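Ticket: Sim wrist view - board pose estimate jumps when the gripper closes in
Project: Kelten
Component: perception / sim bridge
Opened by: Nayeli Palacios
Status: Resolved (one follow-up open)
Date opened: 20 May 2022

What I was trying to do

Running the board approach in simulation, using the wrist view only. The planner gets a pose for the red board from the perception node, moves to a pre-grasp, and then creeps in toward the part with the white cap until the fingertips are right up by it. I've been running this in batches overnight so I can stop babysitting it.

What happened instead

The pose is lovely from far away. Then the arm gets close and the estimated yaw of the board flips by a half turn, flips back, flips again, and the planner (fairly, I think!) decides it doesn't want to play anymore and throws "goal changed during execution." In a batch of 260 approaches I lost 200 of them this way. The ones that made it through weren't obviously any different from the ones that didn't, same start poses, same speeds, same everything.

Things I'd already ruled out before opening this, so please don't send me back to them:

- Restarted the bridge. Twice. Then the whole machine.
- Pinned the renderer to the version from February. Same behavior.
- Turned off texture randomization on the table. Fewer flips, but still plenty.
- Replayed ground truth poses straight into the planner. Every single approach finished, so the planner and the controller are fine and this is on the perception side.

Log from a typical failure:

[board_pose] track OK inliers=13 yaw=41.2
[board_pose] track OK inliers=13 yaw=41.3
[board_pose] track WEAK inliers=5 yaw=221.0
[board_pose] track WEAK inliers=5 yaw=41.9
[planner] abort: goal changed during execution

So the inlier count drops off a cliff and the yaw goes 180 degrees the wrong way in one step. I've stared at this long enough that I'm seeing it when I close my eyes.

Reply from Gangadharan Pisharody

Can you save the raw render at the step where it goes WEAK? Before undistortion please, I want to see what the node is getting. Also which matcher are you on, the corner-hole one or the full template one?

Me again

Corner-hole matcher, the default one. It looks for the mounting holes, fits a rectangle to whatever it finds, and then uses the blue square with the gray button to decide which end of the board is which. I dumped the raw render at the first WEAK line. 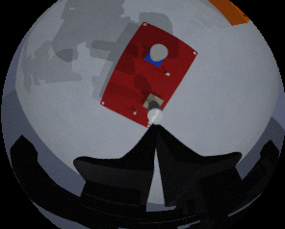 Raw wrist render, first WEAK step, no undistortion. The bottom hole is mostly behind the black cylinder part.

So one of the four holes is basically gone. Three holes should still be plenty for a rectangle, and I figured that couldn't be the whole story. But look at the two small white dots on the board! They're white, they're small, and they're sitting right there on the red. I drew the matcher's picks over this same render on my own screen, and once the fourth hole went missing it grabbed one of those dots to stand in for it. Then it fits a squashed rectangle and everything downstream goes weird.

I also wondered about the blocky dark patches on the table, up on the left, because a band of them runs in behind the board's left edge. That would fit with my fewer-flips result from the texture test. Haven't proved it yet.

Reply from Gangadharan Pisharody

The dots are a good catch. Two more questions:

1. Is the gripper mask switched on for this view?
2. Which lens model is the matcher loading? Your render is a full fisheye circle, and if the matcher is using the pinhole numbers then the bottom of the image is going to be badly off, right where you care.

Me again

Okay, so. One at a time.

Gripper mask: on, but it's the mask from the old finger geometry. I overlaid it and it covers the fingers okay when they're wide open and misses chunks of the pads as they come together. The pads are big and dark and they come to a point just under the board, so there's a strong pair of diagonal edges leading right up to the thing we're trying to measure. The rectangle fit was picking up support from those. I'm a bit embarrassed, I'm the one who copied that mask over from Cosham and I never looked at it with the fingers together.

Lens model: this is where I lost most of an afternoon. The launch file says fisheye. The node's startup banner says fisheye. But the matcher runs in its own process and reads its own config, and that one had no lens entry at all, and when there's no lens entry it quietly falls back to pinhole. No warning, no log line, zip. I only found it by printing the distortion coefficients from inside the matcher and getting a row of zeros.

With pinhole numbers the board comes out fine near the middle of the view and gets worse the farther out you go, and on the approach the end we're reaching for slides down toward the bottom. That goes nicely with "lovely from far away, terrible up close."

What I changed, in order, with a rerun after each

Change 1: gave the matcher the right lens entry. Big improvement. The far-out corners stopped wandering. Still flipping, just later in the approach.

Change 2: regenerated the gripper mask from the current finger mesh, and made it follow the joint position so it's right when the fingers are closed as well as open. Flips got rarer again. The WEAK lines started coming with more inliers than before.

Change 3: told the matcher to throw out hole candidates that aren't near a board edge. The dots are in from the edges, so this gets rid of them. I set the margin by hand and I don't love that, it's a magic number and it'll bite whoever puts a different board in here.

Change 4: this one was Rūta Mockus's idea from the other end of the office and I think it's the one that matters most. The yaw is now only allowed to change by 15 degrees between steps unless the tracker has been explicitly reset. The board is lying on a table. It isn't going to spin around on its own between two renders. If the new fit wants a bigger jump than that, we keep the old pose and mark the track WEAK, and the planner slows down and waits for a better one.

After all four I ran the same batch with the same seeds and every approach completed. I then ran it again with texture randomization back on, since I'd been feeling lucky, and got the same result. Phew!

Reply from Ragnvald Wikström

Nice. Please don't merge change 4 as is though. If the first fit after startup is the wrong way around, your limit will hold on to the wrong answer forever and look very stable while doing it. We had that on Itley and it took us ages to spot, the plots were beautiful.

Me again

Ugh, yes. Good point, and I tested it by forcing a bad first fit, and it did exactly what you said: rock solid track, pointing backwards, and the arm happily went to the wrong end of the board.

So there's a change 5 now. The tracker won't lock until it has several fits in a row that agree, and all of them have to come from the pre-grasp distance or farther, where all four holes are in view. If it can't get that, it refuses to start the approach and says why. I also bumped the orientation check so it uses where the gray disc sits on the board plus the blue underneath. The disc covers a lot of the blue from this angle and the color test by itself was running on not very many pixels.

Forced the bad first fit again with this in and the tracker declined to lock, tried again, got it right, and went. Ran the full batch one more time, no aborts.

On the patches: I finally did the test properly. Changes 1 to 5 in, patches on versus patches off, same seeds. No difference I can find in the yaw. With the old code there was one, so I think the patches were feeding the rectangle fit extra edges along that left side and the better mask and margin took the pressure off. I'm leaving it there. If somebody wants to dig, the seeds are in the batch folder.

Reply from Anouk Peeters

Does any of this touch the Abubakari config? They share the matcher process with us, and their view is a plain pinhole camera.

Me again

It would have, yeah, thanks for asking before I merged and not after. I made the lens entry required, so with no entry the matcher now stops at startup with a message that names the file it was reading. Abubakari had no entry either and had been getting pinhole by accident (the right answer in their case, lucky them). I added an explicit pinhole line to their config in the same merge request and their regression run passes with it.

The yaw limit is off by default. We turn it on in Kelten only.

If you land on this ticket with the same symptom

Print the lens coefficients from inside the matcher process, whatever the launch file claims. Zeros mean you've got the same thing I had. After that, overlay the gripper mask with the fingers closed, and draw the hole picks on a raw render taken close in. I did all my early debugging on renders from the pre-grasp pose, where everything looks great, and that cost me a day and a half.

Still open

The edge margin in change 3 should come from the board model. Gangadharan is taking that one under its own ticket and I've linked it. Until it's in, anyone loading a different board needs to set hole_edge_margin by hand in the Kelten config.

Closing this one. Thanks everybody!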